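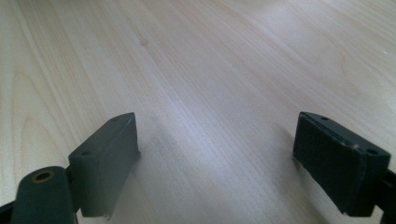

**To:** Pilar Lucero, Drornham Small Grants
**From:** Henrik Kleinschmidt, Nazari Household Store, Vikumthorpe
**Subject:** Second progress report, up to the end of July

Dear Pilar,

Thank you for your comments on the first report. You asked me to write less about our plans and more about what we have done with the money, so I will try to do it in this order: the work table, the trays, the lids and the cloths. The accounts are in the last part.

## The work table

In the first report I wrote that we wanted a separate place for checking and cleaning the donated kitchen things before they go on the shelves. We have it since May. The top is light wood and it is easy to wipe, but I must mention that glass makes quite a noise when you put it down quickly. We have agreed on a simple rule for the table - only one lid, one tray and one cloth at a time. Before, we had many things on the same surface and it was difficult to know which of them were already checked.

At the end of the afternoon the top is wiped along the grain and left clear until the next morning. We have not needed to oil it or to repair it.

## Trays and small parts

The divided trays were the best purchase of this period. Small parts such as knobs, screws and washers used to be in jam jars, and to find a matching screw could take 20 minutes. Now every kind of part has its own compartment. A tray goes to the table empty, it is wiped inside, and only after this it is filled again.

The corners of the compartments remain a problem. They are small, and a thick cloth does not reach into them. We fold the cloth to a point, which works well enough, but it is slow. I have asked for a price for some narrow brushes and I will send it to you when I have it.

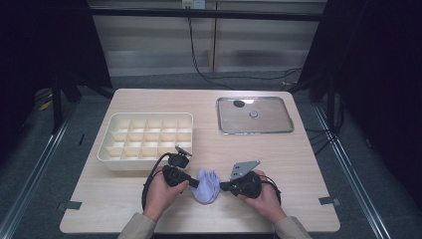 **Which cloths are you using for the glass, and do they have to be replaced often?**
Thin, soft ones without a raised pattern. We bought 20 in spring and we wash them without softener, because softener leaves a film on glass. So far we have taken five out of use, and these are now kept for the floor and for the shelves.

## Glass lids

Lids are still what people ask for most. Many families have a good pan at home and the lid is broken or lost. We accept round and rectangular lids, with or without a steam hole, if the glass has no chips and the knob can be tightened.

The checking goes in the same order for each lid:

1. Look at the glass against the light and feel along the rim.
2. Try the knob, and tighten it if it turns.
3. Wash, rinse and leave to dry on the rack.
4. Polish at the table with a dry cloth.
5. Measure it and write the size on the label.

The metal rim needs the most patience. Old grease sits between the rim and the glass, and when it is heavy we soak the lid for one night. If it is not clean after the second night, we do not give it out. I know that you would like to see fewer lids refused, but I would prefer to be strict in this point.
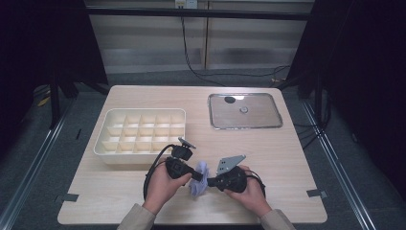 Polishing was first done at the sink, and we moved it to the table in June. The result is better there, and the water spots are easier to notice. The cloth must be completely dry for this step, so the used ones go into the wash basket and are not put back on the pile.

## Money

From the grant of £500 we have paid for the trays, the cloths, the drying rack and the labels. The invoices from Grerneo are attached. The delivery of the rack was £8 more than in our budget, and we covered this from our own funds.

## Until the next report

- Buy the narrow brushes, if you agree with the price.
- Finish the size list for the lids and hang it beside the shelves.
- Decide if we continue to accept lids without a knob. I am in favour, but we would need a stock of spare knobs and I don't have a supplier yet.

Please let me know if the invoices are sufficient in this form, or if you need the delivery notes also.

With kind regards,
Henrik Kleinschmidt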